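Ticket 2673: Zip-top food bags not staying closed
Site: Lucero House, ground floor kitchen
Category: Kitchen consumables and food storage
Priority: Normal
Status: Closed 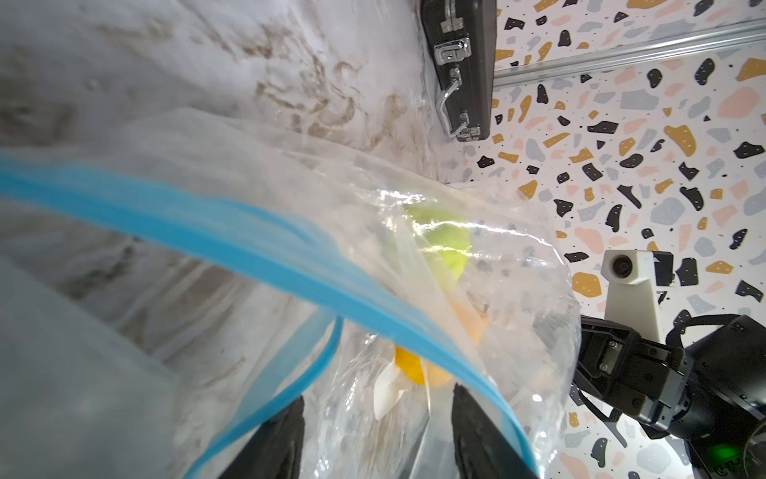
Attachment 1. Large clear bag, blue zipper seal, with small food-like items inside.

Summary of the problem

The kitchen reports that the large clear zip-top bags supplied under stock line 1,721 do not remain closed once they have been filled. The seal can be pressed shut along its full length when the bag is empty. When cut fruit or other small items have been placed inside, the seal opens again at one end, usually within the first hour of storage. The fault has been noted since the November delivery from Clitico. Bags left over from the previous delivery, also from Clitico, do not show it.

The kitchen requests a replacement supply, or advice on use if the bags are not considered faulty.

First response, Supplies Desk

The ticket has been accepted. Please provide the following before any return is arranged:

The batch number printed on the outer carton.
Whether the seal opens at the same end each time.
Where the filled bags are kept, and whether they are laid flat or stood upright.
Whether the bags have been washed and used again.

Please do not discard the carton. Clitico will not accept a return without it.

Reply from the kitchen

The batch number is 307. The seal opens at either end, though more often at the end closed last. Filled bags are kept on the middle shelf of the tall refrigerator and are stood upright against one another to save space. No bag from this batch has been washed or used a second time.

Staff have been reminded to press the seal twice. This has reduced the number of failures but has not ended them.

Second response, Supplies Desk

Thank you for the information. The seal on this product has two raised strips, and both must be engaged for the bag to hold. On a large bag the upper strip can close while the lower one remains open over part of its length. The bag then appears shut, but it will part when the contents press against it.

Kindly carry out the checks set out below using bags from batch 307, and record the result of each on this ticket.

Check 1. Close an empty bag on a flat worktop, working from one end to the other with the thumb. Turn the bag over and repeat. Pull gently at the middle of the seal.

Check 2. Fill a bag to no more than two thirds with the usual contents. Wipe the inside of the seal with a clean dry cloth before closing. Lay the bag flat on the shelf.

Check 3. Repeat the second check without wiping the seal.

Check 4. Repeat the second check with the bag stood upright.

Bags used in these checks should be opened and inspected at the end of the shift. The food may be served as normal if it has been kept at the correct temperature.

Results entered by the kitchen

Check 1: seal held.
Check 2: seal held until the end of the shift.
Check 3: seal opened at one corner. Juice was found on the shelf.
Check 4: seal held, but the contents had settled and the bag had folded over at the top. It was judged likely to open if moved.

A further bag was filled to the top and closed without wiping, in the manner used before this ticket was raised. It opened when lifted from the worktop.

The kitchen also compared a bag from batch 307 with one from the earlier delivery. The film of the newer bag is softer and creases more readily near the seal. It was harder to keep the two sides level while closing.

Assessment

The seal on batch 307 is within the supplier's stated standard and the bags are not considered faulty. The softer film makes correct closing more difficult, particularly where the bag is overfilled or there is juice along the strip. Clitico has confirmed that the film was changed before the November delivery and that the earlier type is no longer made.

Action taken

The kitchen will continue to use the remaining stock for dry items and for whole fruit. Cut fruit will be moved to the lidded Truretti tubs already held in the dry store. A carton of 11 additional tubs has been issued against this ticket. The guidance on the inside of the store cupboard door has been replaced with the following wording:

Fill to two thirds. Wipe the seal. Close from one end, then turn the bag over and close again. Lay flat. Write the contents and the time on the bag before filling it.

Stock line 1,721 has been marked for review at the next order. A sample of the Melter slider bag has been requested for comparison and will be dealt with under a separate ticket.

Closing note

The kitchen reports no further leaks in the refrigerator. The shelf has been cleaned and the cleaning record signed. The carton for batch 307 may now be recycled. Ticket closed with the agreement of the kitchen.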